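Automation in the packing room at Kilwood: what changes for the workers

Student project report, second part

3. The workplace

Kilwood packs mixed grocery boxes for small shops and schools. In one shift the packing room sends out almost 2000 boxes, and 39 people work there. Since October one table has a robot arm, which the workers call Ollina after the name of the project. I spent one Wednesday in the room and talked with the people on the morning shift.

4. What the workers told me

Before, each packer took every item by hand and checked it at the same time. Now the arm takes part of the items, and the packer next to it has more checking and less lifting. Two packers said their shoulders are better in the evening. One of them also said that the work has become more lonely, as she used to talk with a colleague across the table.

The older packers worry about their knowledge. They know with their fingers if a fruit is too soft, and they asked me who will teach this to the new people.

5. The work at the table

Items of different shape are given to the arm on the same white table. Fruit is the hardest, in the opinion of the shift leader, so the packers watch these moments most closely. A banana is held in the gripper over the table, with a cup, an open container, a small can and a peeler standing or lying near it.

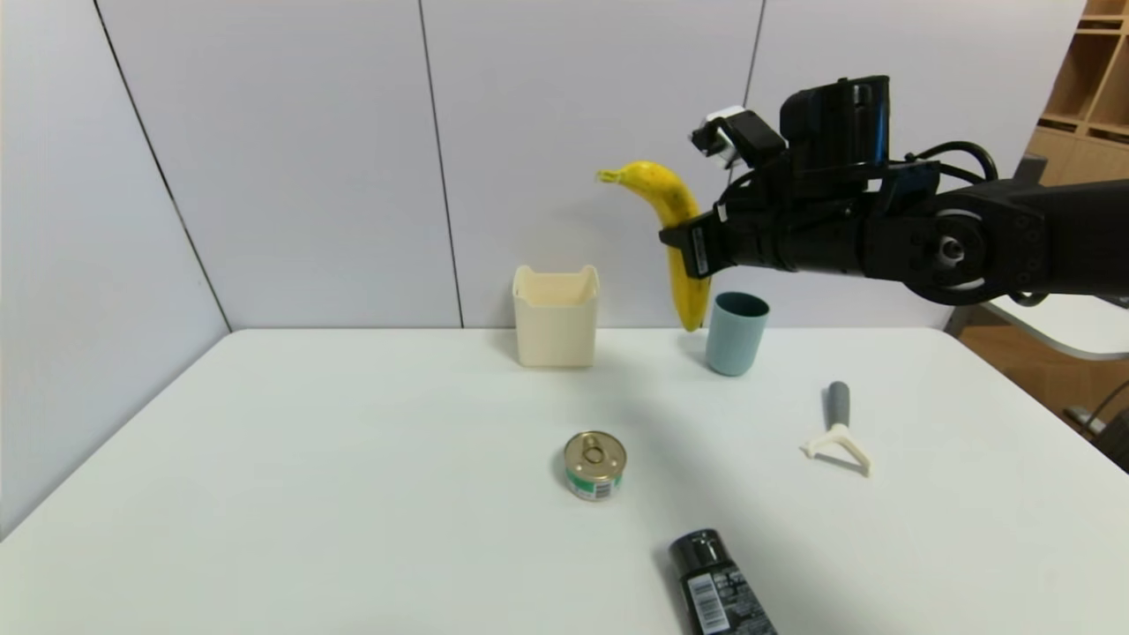 6. Open questions

I could not learn if the pay will change for those who now mostly check. The supplier, Tarkurov, gives training only to the shift leaders, and the packers would like to have it too.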